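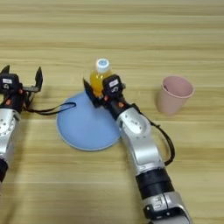 Why does wood have stripes?

Put your nose close to a wooden table sometime (move your cereal first) and have a really good look. Lines! Wiggly ones, straight ones, pale ones, dark ones. When I was seven I thought somebody painted them on, and I was pretty cross when my grandpa told me the tree did it. How would a tree know how to draw stripes?

So let's find out, and we have to start inside the tree.

A tree gets fatter every year

You grow taller all over. Your arms get longer, your legs get longer, even your nose grows. A tree does it differently. It gets taller only at the tips of its branches and its top, and it gets fatter just under the bark, where there is a very thin layer of living stuff called the cambium (say it KAM-bee-um). The cambium makes new wood on its inside and new bark on its outside, all the way around the trunk, like putting on another sweater every year and never taking the old ones off.

If you hammered a nail into a young tree at the height of your chin and came back when you were a grown-up, the nail would still be at the same height. You'd be taller and the nail wouldn't! Please don't try it, though. Trees don't like nails.

Light wood, dark wood

In spring a tree is in a big hurry. There's plenty of water, the leaves are opening and everybody up there is thirsty. The cambium makes wood quickly, with wide tubes for carrying water, and in lots of trees that spring wood looks pale.

Later in the summer things slow down. The new wood has narrow little tubes with thick walls, all squashed together, and it looks darker. Then comes winter and the tree stops growing and has a rest.

Next spring, off it goes again. Pale, dark, rest. Pale, dark, rest. One pale part and one dark part make one year, and when you look at the end of a cut log you see them as rings. My friend Nantana Khamphan works at a sawmill near Palacios and she once kept a slice of pine for me that had 35 rings. I put my finger on the ring from the year I was born and it was thinner than a shoelace. It must have been a dry year, or maybe a bigger tree was hogging the sunshine. Thin rings usually mean hard times for a tree and fat rings mean good ones.

Some trees live a very long time, by the way. There are trees alive right now that are more than 1,000 years old, and they have a ring for nearly every one of those years.

So where do the rings go?

Now the tricky bit. A log has rings, but a table has stripes. What happened?

Think of a rolled-up jelly cake, the kind with a swirl. If you slice it the normal way, you get a round piece with a swirl on it. But if you took a long knife and cut the whole roll from one end to the other, you wouldn't see a swirl at all. You'd see long straight lines of jelly! It's the same cake, you just cut it in the other direction.

A sawmill cuts most logs the long way. The saw goes through all those layers lengthwise, and every layer it passes through shows up as a line on the board. We call the pattern of lines and the direction they run the grain.
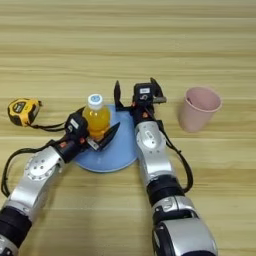 Pale grain running the long way on a tabletop, with some stripes yellower and some grayer.

Straight stripes and pointy ones

Not all boards look the same, even when they come out of the same tree. A board cut so that the saw goes straight toward the middle of the log has lines that run side by side, nice and even. A board cut closer to the outside of the log often has big pointy arches, like a stack of upside-down letter Vs or a drawing of a mountain. Nantana calls those cathedrals, and so do a lot of other people who work with wood.

And then there are knots. A knot is the place where a branch used to be. The trunk kept getting fatter and swallowed up the bottom of the branch, and the lines had to bend around it, the way water in a creek bends around a rock. Some people cut the knots out. I like them best! There's one on my kitchen door that looks exactly like an owl.

Is it always a real stripe?

Good question, and it came from a reader called Ifeoma Eze (hello, Ifeoma). Nope, not always. Lots of floors and desks have a picture of wood printed on a thin top layer, and the stuff underneath can be something else altogether. It can be hard to tell. One trick is to look for the same pattern twice. A tree never makes two knots exactly alike, so if you find an owl here and the very same owl over there, it was printed.

Another trick is to look at the edge. In a solid board, the lines on top carry on over the side and you can follow them around the corner with your finger.

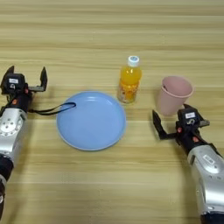 Try it: make your own log

You need 4 colors of modeling clay, or just two if that's all there is in the box. You also need a grown-up with a knife, or a plastic ruler.

1. Roll one color into a fat sausage. That's the middle of your tree.
2. Flatten another color into a sheet and wrap it around the sausage.
3. Keep wrapping, a light color and then a dark one, until you run out of clay.
4. Cut a slice off the end. Rings!
5. Now cut what's left the long way, right through the middle. Stripes!
6. Squash it back together and cut the long way again, but nearer to the edge. See how the stripes get wider?

If you want a knot, poke a little clay twig into the side before you wrap the last layers. Mine fell out two times, so push it in deep.

Words to remember

Cambium – the thin layer that makes new wood and new bark
Grain – the lines in wood and the way they run
Knot – where a branch used to be

More to read
Why do leaves change color?
What is bark for?
How do beavers chew through trees?
Why does a wooden spoon float?
Where does paper come from?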